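Workshop > Notebooks > Bench automation > Stekomine trial

We use cookies to remember your notebook preferences. Accept / Manage

2022-02-01

Stekomine kit, second look. Katalin Dudás wants a yes or no on buying and I said I'd write down what bothers me before I get talked round.

What's on offer, going by the quote: arm mount, gripper fingers, the Stekomine software, two training visits. Sold through Witeo, who also want to sell us the support plan. The quote is 46 lines long and the support plan is on line 6, well above the price of the fingers, which tells me what they'd like us to sign first. The software licence is 649 a year per bench. Per bench, not per site. If we moved it between the two rooms we'd be arguing about that within a month.

The brochure says "sets up your reaction for you". I asked the Witeo chap on the phone what that covers. His answer: flask from holder to heating block, probe into position, set temperature, start stirring. Fine. Then I asked about filling the flask, putting the condenser on, clamping, water lines. "Roadmap." So it moves an empty flask a few inches and turns a knob. I'm being a bit unfair but only a bit.

Things I liked, so as not to be accused of anything:
- teaching a new position is quick once you've found the right menu
- the log file is plain text and you can read it without their viewer
- stop button does what it should from every screen I tried

Things I didn't:
- no way to tell it that the block has been turned. It stores the position of the hotplate and assumes the angle. Their own demo has everything square to the bench.
- round-bottomed glass is a poor choice for a first task and they've made it their headline task
- the temperature probe. Thin metal rod on a long lead. The software treats it as a stick with two ends and has no idea there's a cable attached. Ask them what the arm does when the lead snags. I asked twice.
- knobs. It wants to turn the knobs on the hotplate by hand, so to speak. Every sensible stirrer in the building with a data socket could be set over a wire. Their reply was that using the front panel means it "works with any make". True, and a taxi works with any address.

Andwood had the same sort of thing on show in November, dearer up front and no yearly licence. I haven't had one on the bench so I won't pretend to compare. Over two or three years the totals probably cross. Somebody should do that sum properly before we sign and I don't mean Witeo.

Layout notes. The Witeo sheet asks for a matt dark cover under the work area so that the software can find the glass. We have the black cloth down, with the scalloped edging and taped at the edge. Hotplate goes on the cloth at an angle, front face towards the lower left, because that is how people here leave it and I'm not going to straighten the world for a salesman. Flask stands upright in the red-orange holder, just past the control panel side. Probe laid out across its own cable. 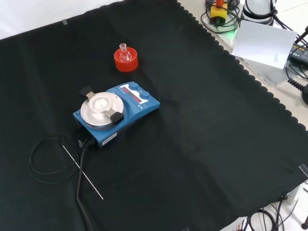 I want the same layout used when their trainer comes. If he asks to tidy up first, write that down, with how long he spends on it. Time spent tidying is set-up time and should go against their figure. The claim in the brochure is for the move only, measured from when the arm starts, and leaves out the bit where a person puts everything where the software expects it.

Also for the visit: they must use our glass, the small flask. No swapping in a plastic one "for safety". If they won't run it with glass I'd call that an answer.

Tóth block adaptors: Katalin asked whether a different insert would help the flask seat itself. Possibly. But then we're buying parts to make the other parts look good, and I'd like to see the plain version fail or pass first.

Questions still out with Witeo:
1. Does the licence move with the arm or stay with the bench?
2. What happens to saved positions if we let the licence lapse? (Last reply: "you would retain your data". Doesn't say we could open it.)
3. Can the knob routine be switched off and the stirrer driven over the wire instead, and do we still pay for it?
4. Who pays for broken glass during training?

My view today is no to the support plan, no to more than one bench, and undecided on the rest. Katalin is more hopeful than I am and can add her own notes underneath. Quote folder is on the shelf by the door, please put it back in the same order.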